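Two-arm robot learns to unpack fragile goods from foam with help from failed attempts

A research group at the robotics company Gurkero has reported a training method that lets a two-arm robot open foam packaging and handle the glass inside it, using recordings of failed attempts as well as successful ones.

The method, called Kurek, was developed by Hanna Krawczyk and Saturnino Pastor and tested on the company's Ata platform. In the final round of tests it cut the share of trials that ended in a dropped lid, a tipped crate or a stalled arm to 15 percent. The same robot trained on successful recordings alone failed in 35 percent of trials.

Foam boxes are a hard case for robot arms. The lid fits tightly and sticks at the corners, and the force needed to free it changes from one box to the next. If one arm pulls before the other has steadied the box, the whole crate slides or lifts. Glass bottles add a second problem, as their shiny surfaces and narrow necks make it hard for a camera to judge how far away they are.

Most systems of this type learn by imitation. An operator guides the arms through the task, the motions are recorded, and a control model is trained to reproduce them. Recordings in which something goes wrong are usually deleted. Krawczyk's group kept them and marked the moment at which each one began to go off course. The motion before that point is treated as valid training data. The motion after it is used to train a separate scoring model, which estimates how likely a planned movement is to end badly.

During operation, the control model proposes several short movements for both arms together. The scoring model ranks them, and the robot carries out the one with the lowest estimated risk. The cycle then repeats. The two arms are scored as a pair, so a movement that is safe for one arm can still be rejected when it conflicts with what the other is doing.

"The operators were already producing this data every day and we were throwing it away," Krawczyk said. "Marking one time point per recording is cheap. Designing a safety rule for every box would be very expensive."

The group collected almost 2000 recordings for the study, all on tabletop tasks with foam crates, jars, bottles and small household items. Radosław Adamczyk, who ran the trials, said the tables were deliberately left cluttered and foam crumbs were not cleared between attempts. Crumbs change how a crate slides – a detail that simulation does not handle well.
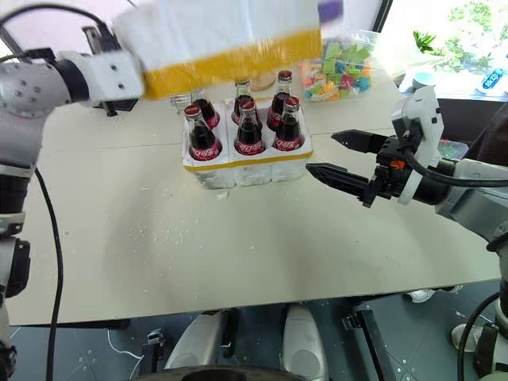 The Ata platform at work on a foam crate of bottled cola. The gripper on the right is open toward the bottles. Photo: Gurkero

The grippers used in the study are parallel two-finger models with no touch sensors. The control model relies on camera images and on the joint positions of both arms. Adamczyk said that force sensing would probably improve results with tight lids, but that the group wanted a baseline on plain hardware first.

The scoring model adds a delay to each cycle, which the group reduced by running it on a smaller version of the camera image. Even so, the robot remains much slower than a person at the same job. It also performed poorly with boxes whose tape had not been cut, and such boxes were left out of the reported figures.

Bronisława Kubiak, an engineer at the packaging firm Carkix who was not involved in the work, said the comparison was useful but narrow. The trials used only 2 crate designs, she noted, and both had flat rims that a gripper can hold easily. "I would want to see it on molded inserts and on boxes that arrive damaged," she said. "Those are the ones that stop a line."

Krawczyk's group plans to repeat the tests with a wider range of containers. Eduardo Ignacio, who maintains the software for Ata, said the tool for marking recordings will be released in April along with a portion of the data. The trained models will not be included in that release.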